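5월, 오후 네 시 조금 전

이불 때문에 하루를 다 썼다. 이렇게 쓰고 나니 큰일을 치른 사람 같은데, 그냥 담요 한 장이다. 파란색이고, 넓고, 흰 꽃무늬와 덩굴처럼 말린 무늬가 있다. 겨울 내내 덮고 잤으면서 무늬를 제대로 본 건 오늘이 처음인 것 같다. 덮고 있을 때는 눈을 감고 있으니까.

아침에 눈을 떴더니 더웠다. 발이 먼저 알았다. 새벽에 혼자 이불 밖으로 나가 있던 발이 아침까지 돌아올 생각을 안 하길래, 아, 이제 넣을 때가 됐구나 했다. 작년에는 장마 직전까지 버티다가 눅눅한 채로 장에 넣었고, 가을에 꺼냈을 때의 그 냄새를 나는 아직 용서하지 못했다. 그래서 올해는 일찍 하기로 했다. 해마다 하는 결심인데 5월에 실행에 옮긴 건 처음이다.

계획은 간단했다. 담요를 털고, 개고, 장에 넣는다. 그런데 장 문을 열었더니 담요가 들어갈 자리가 없었다. 지난가을에 담요를 꺼낸 자리에 무엇이 들어갔느냐 하면, 모르겠다, 전부 들어가 있었다. 안 입는 옷, 한 번 입을지도 모르는 옷, 그리고 Bokent 상자. Bokent는 작년에 산 압축 보관 봉투 이름이다. 물건을 줄여 준다는 봉투가 상자째 자리를 차지하고 있었다. 뜯지도 않았다. 영수증까지 붙어 있었다.

그래서 옷부터 꺼냈다. 노란 것과 보라색 것은 개어서 창문 왼쪽에 세워 두었다. 눕혀 쌓으면 무너지고 세우면 그나마 버틴다는 걸 Shahla한테 배웠다. Shahla Shirazi는 옆 동네에 사는 친구인데 옷을 책처럼 꽂아 놓고 산다. 나도 따라 해 봤더니 처음에는 그럴듯했다. 책꽂이라기보다는 퇴근길 지하철 같아서 그렇지. 서로 기대지 않고 혼자 설 수 있는 옷은 한 벌도 없다.

어두운 색 옷은 못 갰다. 입을 건지 버릴 건지 결정이 안 나서 일단 걸어 두었더니 창문을 한쪽 가려 버렸다. 햇빛 들라고 이불을 꺼낸 날에 창문을 가리다니. 그래도 한번 걸어 두면 그 자리가 그 옷 자리가 된다. 이 집의 모든 가구 배치가 그런 식으로 정해졌다.
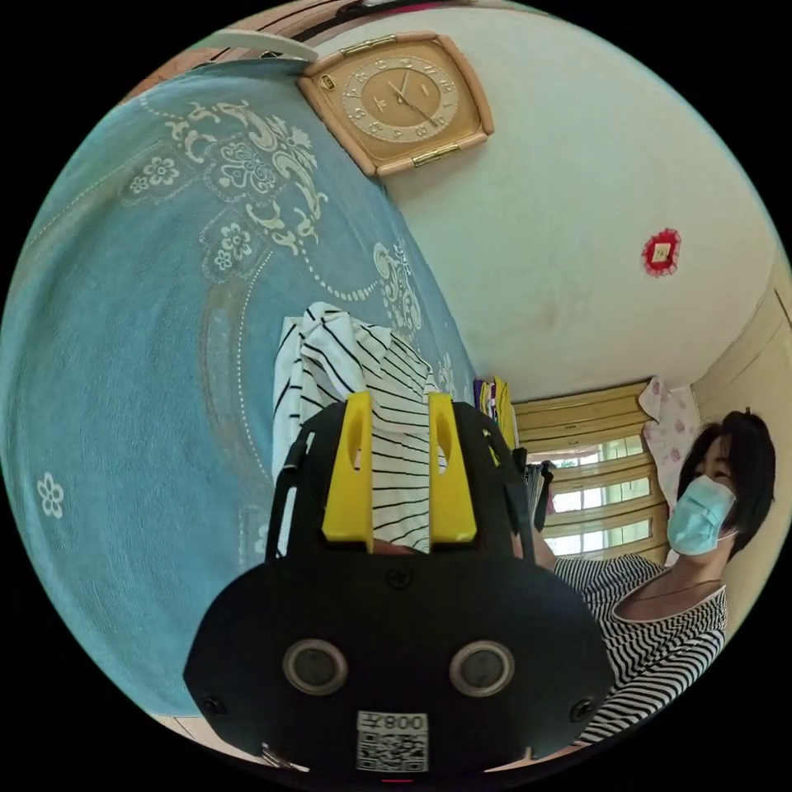 담요 넣기 전. 시계는 맞는다고 치자.

담요를 펼치면 방이 갑자기 좁아진다. 접어 두면 무릎 높이도 안 되는 물건이 펴기만 하면 방 주인 행세를 한다. 가운데쯤에 크고 둥근 소용돌이무늬가 하나 있는데, 나는 갤 때마다 저걸 딱 한가운데 오게 접고 싶어진다. 한 번도 성공한 적이 없다. 반으로 접고 또 반으로 접으면 어디선가 꼭 한쪽 귀가 삐져나온다. 점선 같은 가느다란 테두리까지 있어서 따라 접으라는 안내선인 줄 알았는데 그것도 아니다. 두 번 속았다.

담요와 씨름하다가 벽을 오래 보게 됐다. 평소에는 벽을 볼 일이 없다. 시계는 보는데 시계가 걸린 벽은 안 본다. 저 시계는 Trollis에서 샀다. 네모나고 베이지색에 분홍이 섞인 플라스틱 테두리에, 모서리마다 금색 장식이 달려 있다. 가게에서는 점잖아 보였는데 집에 걸고 보니 누가 퇴직할 때 받은 물건 같다. 그래도 숫자가 볼록하게 나와 있어서 안경 없이도 얼추 읽힌다. 얼추 읽고 늦는 건 내 사정이다.

빨간 장식도 아직 벽에 있다. 가장자리가 물결 모양이고 가운데에 연한 색 네모가 있는 것. Fahad가 명절에 놀러 왔다가 붙여 놓고 갔다. 복이 들어온다고 했다. 들어왔는지는 모르겠고, 떼려고 하면 페인트까지 따라올 것 같아서 그냥 둔다. 그 주변에 희미하게 얼룩이 있는데 이것도 오늘 알았다. 젖은 수건으로 문질러 볼까 하다가 말았다. 벽 하나를 닦기 시작하면 나머지 벽도 닦아야 한다. 나는 그 길로 가 본 적이 있고, 그날 저녁은 밤 열한 시에 먹었다.

점심은 먹었다. 남은 국에 밥. 먹으면서 Stukska 홈페이지에서 수납장을 구경했다. 장바구니에 두 개를 담았다가 하나를 뺐다가, 놓을 자리를 재 보려고 줄자를 찾다가, 줄자를 못 찾아서 창을 닫았다. 그 수납장을 샀으면 제일 먼저 줄자를 넣었을 것이다.

오후에는 창문 옆의 분홍 꽃무늬 천을 어떻게 할지 고민했다. 원래 커튼으로 쓰려고 샀는데 길이가 모자라서 커튼이 못 됐고, 수건으로 쓰기에는 물을 안 먹는다. 그래서 창문 오른쪽 위에 걸어 둔 채로 몇 달째다. 노란 블라인드와는 안 어울린다. 파란 담요와도 안 어울린다. 그런데 세 가지가 다 같이 있으면 어째서인지 싸우지를 않는다. 다들 포기한 모양이다.

Fahad한테 전화가 왔다. 뭐 하냐고 묻길래 이불 갠다고 했다. 한 시간 뒤에 또 와서 뭐 하냐고 묻길래 이불 갠다고 했다. 잠깐 말이 없더니 이불이 몇 장이냐고 했다. 한 장이라고 했다. 도와주러 온다는 말은 없었다. 대신 Dhillon 만두집이 이번 달까지만 한다는 소식을 전해 주고 끊었다. 이쪽이 훨씬 큰일이다. 거기 양고기만두를 이제 어디서 먹나. 이번 주 안에 가야 한다. Shahla한테도 말해 둘 것.

결국 Bokent 봉투를 뜯었다. 설명서가 32쪽이었다. 봉투에 넣고 공기를 빼라는 말을 여러 나라 말로 해 놓아서 그렇다. 우리말 부분은 13쪽에 있었고 반쪽이 안 됐다. 담요를 넣고 청소기를 대니 쉬익 소리를 내면서 줄어드는데, 이건 재미있었다. 겨우내 나를 데워 준 것이 파란 전병처럼 납작하고 딱딱해졌다. 조금 미안했지만 재미있어서 공기를 다시 넣고 한 번 더 뺐다.

장에 넣었다. 들어갔다. 문도 닫혔다. 노란 옷과 보라색 옷은 아직 밖에 서 있고 어두운 색 옷은 여전히 창문을 가리고 있다. 내일 하기로 한다.

밤 열 시에 덧붙임. 춥다. 얇은 홑이불을 덮고 누웠는데 발이 시리다. 아침에 제일 먼저 덥다고 나갔던 그 발이다. 장 문을 한참 쳐다보다가 양말을 신었다.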